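Skarlowについて

トップ > Skarlowについて

ごあいさつ

Skarlowは、家庭や飲食店で使われなくなった台所用品と手道具を引き取り、仕分け、手入れをして、もう一度使う人に渡す会社です。扱っているのはスプーン、フォーク、おたま、へら、アイスクリームすくい、ドライバー、スクレーパーといった、手で持って使う小さな道具です。家具、家電、衣類は扱っていません。

名前の読み方をよく聞かれますが、「スカーロウ」と読みます。

代表はカンヤラット・シースック(Kanyarat Srisuk)です。以前は厨房用品の卸会社で在庫管理を担当していました。店の閉店や改装のたびに、まだ使えるカトラリーが種類も確かめられずに金属くずとして出されるのを見ていて、仕分けさえすれば引き取り手はあると考えたのが始まりです。最初の作業場は、ガレージを区切った一角に机を2台置いただけのものでした。現在は代表を含めて7人で仕事をしています。

事業内容

1 引き取り
飲食店、宿泊施設、学校の調理室、個人のお宅から道具を引き取ります。箱でも袋でもかまいません。種類が混ざったままで結構ですが、刃物だけは別に包み、外側に「刃物」と書いてください。引き取り後の返却はできませんので、思い出の品が混ざっていないか、出す前にご確認をお願いします。

2 仕分けと手入れ
届いたものを種類ごとに分け、洗い、傷みを調べます。ねじのゆるみを締める、柄のがたつきを直す、薄いさびを落とすといった程度の手入れは社内で行います。めっきがはがれて下地が出ているもの、柄にひびが入っているものは、食べ物に触れる用途には回しません。

3 販売と貸し出し
そろいの本数が集まったカトラリーは「Cata」という名前のセットにして販売しています。6人分を1組とし、スプーン、フォーク、ナイフ、小さなスプーンが入ります。柄の模様は完全には一致しませんが、長さと重さの近いものを組み合わせています。催し物向けの貸し出しは「Ullard」という名前で受け付けています。こちらは数を優先するので、模様はそろいません。

手道具は1点ずつの販売です。ドライバーは先端の欠けを調べ、種類とサイズを書いた札を付けて棚に出します。

仕分けの手順

見学の方から最も質問が多いのがこの工程なので、少し詳しく書いておきます。

まず、台所のものと工具を分けます。当たり前のようですが、家庭の引き出しから出てくる箱には両方が入っているのが普通です。へらとスクレーパーは形が似ているため、特に間違えやすい組み合わせです。塗料やパテに使われたスクレーパーが調理用のへらに混ざると困りますから、判断のつかないものはすべて工具の側に置きます。台所の側に戻すことはありません。

次に、台所のものを大きさで分けます。おたまやアイスクリームすくいのように頭の大きいものは、カトラリーと一緒に洗うと隙間に小さなスプーンが入り込みます。先に抜いておくと、後の作業が早くなります。

カトラリーは仕切りのあるトレーに入れます。スプーン、フォーク、ナイフの順に手前から並べるのが社内の決まりですが、左利きの者は逆に並べてもよいことにしています。トレーは一杯にしません。山になると底のものが見えなくなり、小さなスプーンが大きなスプーンのくぼみに重なったまま次の工程へ行ってしまいます。

紛らわしいのは、デザート用のスプーンと子ども用のスプーンです。全長を測れば分かりますが、1本ずつ測っていると終わらないので、基準にする1本を台に置き、並べて比べます。基準のスプーンは柄に糸を巻いてあり、販売はしません。

作業台のこと

作業台の天板は木です。金属の天板も試しましたが、金物を置くたびに大きな音がして、一日続けると耳が疲れました。木の天板は傷がつきます。傷は気にせず、ささくれが出たときだけ紙やすりをかけ、油を塗っています。

台の上に出してよいものは、いま仕分けている分と、布、袋、ごみを入れるバケツまでとしています。とはいえ、作業の途中では台所の道具も工具も一緒に載っていますし、梱包に使われていた袋や段ボールもしばらくはそのままです。片づけは一区切りごとに行います。
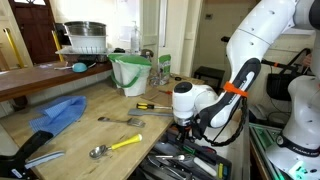 布は乾拭き用と油拭き用を分け、油を拭いた布は一日の終わりに水に浸してから処分します。乾拭き用の布は洗って使い、生地が薄くなったら工具の油拭きに回します。新しい布を買うことはほとんどなく、引き取り品を包んでいた布や、近所の縫製所Gökçeから分けてもらう端切れで足りています。

バケツの袋は毎日替えます。替えるときは中身を一度確かめてください、と新しく入った人には最初に伝えています。ティースプーンは包み紙と一緒に捨ててしまいやすく、袋の底から見つかることがあるためです。

引き取れないもの

次のものはお引き受けできません。

・電池や電源コードの付いた道具
・割れた陶器、ガラス製品
・塗料や接着剤が固まって元の形が分からないもの
・銀製品など、鑑定が必要なもの

銀製品については、売却先のご紹介もしていません。刻印の読み方のお問い合わせもいただきますが、お答えできる者がおりません。

数字について

毎年8月に棚卸しをしています。直近の棚卸しでは、手入れが済んで出荷を待つカトラリーが1,124本ありました。フォークが足りず、スプーンが余るのは毎年同じです。フォークが集まらないとCataのセットが組めないため、フォークだけの引き取りは1本からお受けしています。

売り物にならなかった金属は、材質ごとに分けて回収業者に渡しています。樹脂の柄が付いたものは柄を外してからになるので、少し時間をもらっています。外した柄のうち傷みの少ないものは、別の道具の修理用に残します。黄色や赤のはっきりした色の柄は台の上でも見つけやすく、工具の修理ではそちらから先になくなります。

見学と持ち込み

作業場の見学は、事前にご連絡をいただいた方に限ってお受けしています。一度にお入りいただけるのは6人までです。床に小さな金物が落ちていることがありますので、底の厚い靴でお越しください。写真撮影は、作業している者に声をかけてからお願いします。

持ち込みの場合は、裏口の呼び鈴を押してください。正面の扉は販売の日しか開けていません。箱を外に置いたまま帰られる方がいますが、雨が吹き込む場所ですので、必ず手渡しでお願いします。受け取りの際に、お名前と、飲食店で使っていたものか家庭で使っていたものかだけをうかがいます。飲食店のものは同じ形がまとまって入っていることが多く、先にセット用の棚へ回します。

一緒に働く人

仕分けを担当する人を随時募集しています。経験は問いません。立ち仕事ですが、椅子を使っても差し支えありません。最初の2週間はカトラリーだけを担当し、慣れてから工具の側に移ります。工具の名前は働きながら覚えていただきます。社内で使っている名前の一覧もありますが、人によって呼び方が違い、統一できていないものが残っています。

応募の前に一度見学に来ていただけると助かります。金属の触れ合う音が一日中していますので、苦手な方は先に確かめておいてください。

会社の概要

名称 Skarlow
代表 Kanyarat Srisuk
人数 7人
事業 中古台所用品および手道具の引き取り、手入れ、販売、貸し出し
販売名 Cata(カトラリーセット)、Ullard(貸し出し)

このページの最終更新日:2018年9月20日(木)

引き取りのお申し込み | Cataのご注文 | Ullardの貸し出し | お問い合わせ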